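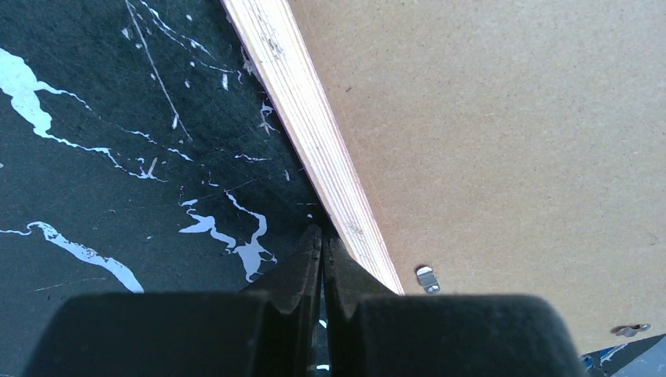 Filed under: Workshop / Benches and surfaces

Small boards and small fixings on a dark bench

Print this page | E-mail this page

By Ademir Vieira, 2021-02-10

A dark bench top with pale marks all over it hides small parts very well. A bright screw lying among white splatters reads as one more splatter, and a black one vanishes altogether. Repainting the top is one answer, but the finish will be marked again within a season. It is easier to confine the work to a plain board with a raised rim and leave the bench as it is.

The board should be one flat colour, mid-brown or paler, and large enough to hold the job with a hand's width to spare. A rim of 11 mm stops most screws and washers. Anything taller gets in the way of a screwdriver held at a low angle. Glue the rim strips and clamp them for 30 minutes before handling, or longer in a cold shed. Follow the glue maker's times where they differ.

Bare plywood edges need attention as well. Sand them with a fine paper along the length of the strip, never across it, and seal with three thin coats of varnish. An unsealed edge picks up paint and glue from the bench and passes them on to the next piece of work.

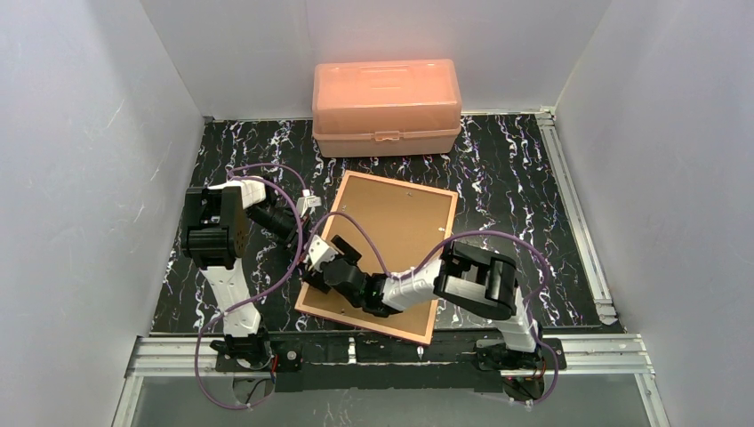

Keep the case for bits and fixings at the back of the bench, latch facing forwards, so that the lid can be opened without reaching round it. Close it between operations. A case left open collects sawdust in the base, and the dust works into the latch. At the Pavevthorpe workshop ours is wiped out each December with a dry cloth.

A board that slides can be held with a square of rubber matting underneath. Do not clamp through the rim, as the joint is the weakest part of it.

Old paint on the bench top does no harm if it is flat. Run a palm over the surface – with the hand dry – and take down any raised spots with a scraper held low. Fine scratches can be left. Sweep before putting the board back, or the grit will score its underside.

Tags: bench tops, plywood, screws, storage

We use cookies to remember your settings and count visits. By continuing to use the site you accept this. Cookie policy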